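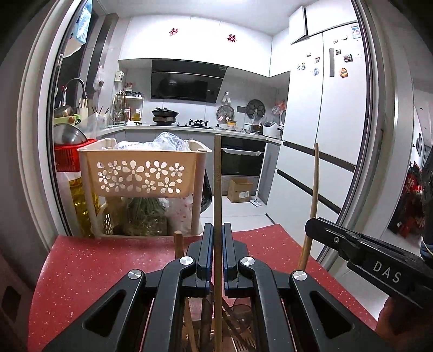 4 min read

The protocol for Task 61 was one page. Open the grippers. Pick one utensil from the counter. Place it in the caddy. Open the grippers. Repeat until the counter is clear, then say "end" out loud so the audio track could be used to cut the recording.

Grímur Hallgrímsson had written the protocol himself, in September, at a desk in the Bastthorpe building where there were no utensils. It did not mention chopsticks.

A chopstick lying flat on a hard counter has very little height. The fingers have to come down almost to the surface, and if they come down a little further they push against it and the wrist compensates. The wrist compensates without being asked. This was a problem, as the model would later be asked to do the same thing with an arm that had no wrist of that kind. He took hold of the first stick near its middle, lifted, and turned it upright. It stayed in the fingers. He held it there longer than the protocol required.

"You stopped," said Mabuza, over the phone. She was watching the stream in Bulum, with a delay of 2 seconds.

"I was checking the grip."

"It will learn to stop there."

He put the stick in the caddy and started the episode again.

The set for the kitchen was 960 episodes. Tondar, the model, had been trained so far on 3,761 from other kitchens, most of them his. It had already picked up several things that appeared in no protocol. It approached cups from the left. Before opening a drawer it moved back slightly, as a person does who has once been hit by a drawer. Mabuza had gone through the early recordings and found the cause in each case. The cause was Grímur. She had sent him the list with timestamps.

He read it twice and corrected what he could. The approach from the left went away after a week of deliberate effort. The movement before the drawer did not.

By four in the afternoon he had changed the starting layout as the schedule asked: sticks together, spoons beside them, caddy behind. 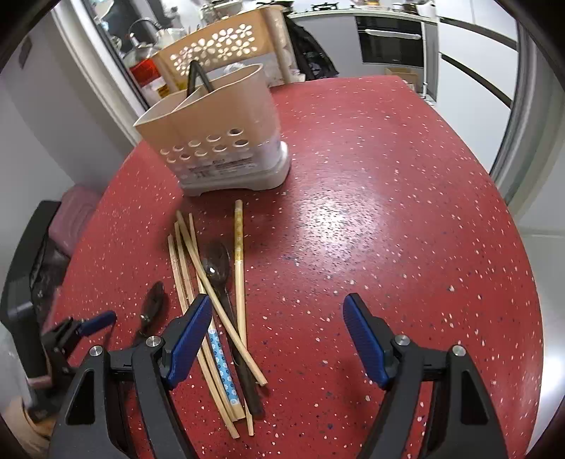
Utensils on the counter, caddy behind.

"Ready," he said.

"Go ahead. Plain ones first."

He opened both grippers and brought the right one in. The plain sticks lay close enough together that the fingers wanted to take a pair. He separated one by pressing lightly on its end, which raised the other end from the counter, and then took the raised end. He had not planned to do this. It worked on the next one as well – same pressure, same finger.

There was a silence on the line that was longer than the delay.

"Where is that from?" Mabuza asked.

"Where is what from?"

"The press. You never did that before. I have all of them."

Grímur looked at the counter. His grandmother had picked up knitting needles that way from the kitchen table, when her hands were bad and she could no longer get her nails under them. He had been six or seven. He had not thought of it since, and he was not sure that he was thinking of it correctly now.

"I don't know," he said. "Should I take it out?"

He heard her typing. In the notes field, which he could see on his own screen, a line appeared: operator technique, origin unknown, keep. Then the cursor went back and removed the middle part.

"Do the spoons," she said.

He did the spoons. He said "end" and set the layout again, and on the following episode he pressed the stick down at one end and waited for the other to come up.

Last updated: September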